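Work and Automation, Unit 2: What the Bench Trial Changes

Our case is the Tatorton site of Fuvby, a small repair firm with 238 staff. Management says the Seol trial will "free people up." Read that phrase with care. Freed for what, and at whose request? 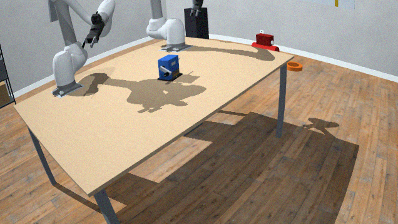
Job descriptions are the first thing to go vague. At Tatorton the bench hands used to pick their own order of work; under the trial plan the order comes from a schedule written at the Jollport office. The layout being tested has two arms mounted along one long side of a table, with a small blue device between them. Ask where a person would stand, and what is left for that person to decide.

The business case promises 308 units a shift against 293 by hand. That is a thin gain – and the figure leaves out the hours spent on resets, which staff log as "other."

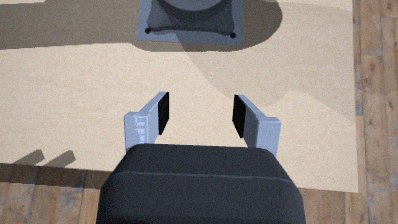
Fig. 2. Open gripper over the rug, nothing held.

Reaching and holding are the parts of the job that get budgeted. Noticing that a part feels wrong has no line in the budget.

For seminar: bring one task from your own job that the Seol plan would record as "other."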